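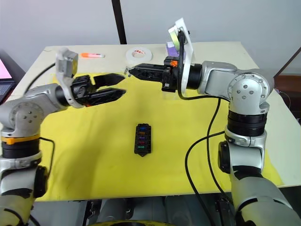
Fidel Ojeda wrote to me this morning that I should stop reading about fuses and go and buy some, because a box of mixed ones costs less than my lunch and I have been complaining of the dead radio since December. He is right, as he usually is with cars, and I am a little ashamed. He also wrote that I must never put in a bigger number because the small one keeps blowing. I answered that I know this. I did not know this until last week.

May 18, 2021

So today was the day of the fuses. I walked to the shop in Bowen, the one beside the bakery, and asked for blade fuses. The man asked which size and I said "the normal ones", and he looked at me in such a way that I understood there are several normal ones. I had written the word for it on a paper, but the paper was at home in my other coat. In the end he let me look into the drawers. I bought a mixed box with the name Kisus on the lid, and also a small pair of plastic pliers for pulling, which I did not need, as I found later that a pair came with the box. Now I own two.

At home I made tea and learned the colours. In my first language I would learn them with a rhyme, but in English I have no rhyme, so I wrote them in a column at the back of this diary. Red is ten, blue is fifteen, yellow is twenty, green is thirty. Purple is three and I like it best. It looks like a sweet. Orange is the one I keep forgetting. There is an orange for five, which is more of a brown, and a real orange for forty, and I cannot decide from a picture which one I am looking at. I must ask Fidel about this. He will say to read the number on the top, as any child would.

What pleases me is that everything is open to the eye. The body is clear plastic and one can look through to the little strip of metal inside. If the strip is whole, the fuse is good, or almost surely good. If there is a gap, it is finished. I wish that more things in my life were made in this manner – my boiler, for example, which has been hiding its illness from me for three winters.

I practised with tweezers first, on the kitchen table, before going down to the car. A fuse box in the hand is much easier than one under the steering wheel, where I must lie with my neck bent and a torch in my teeth. On the table one can see that each fuse stands over its own piece of metal, and that one must hold the fuse by its shoulders and pull straight. I did not pull straight the first time and it jumped on the floor, under the cooker. I got it back with a ruler, together with a very old pea.

The blue one is the one that matters for me. According to the handbook the radio has fifteen.

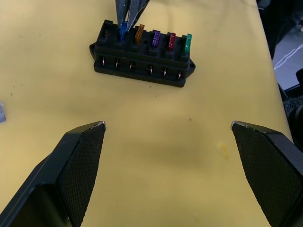 Evening, in the car

I went down after supper while there was still light. The cover came away without trouble. The drawing on the inside of it is so small that I had to go back up the stairs for my glasses, and my neighbour from the Lesex side of the building asked me if I was leaving or arriving.

The fuse of the radio had the gap. I was so glad to see it that I said "there you are" aloud. I pressed the new one in, turned the key, and the radio started in the middle of a song, very loud, with the clock showing midnight. I sat and listened to two songs and then to the news, though the news was not good.

Tomorrow I must set the clock, return the second pliers if the shop will take them, and write to Fidel about the orange.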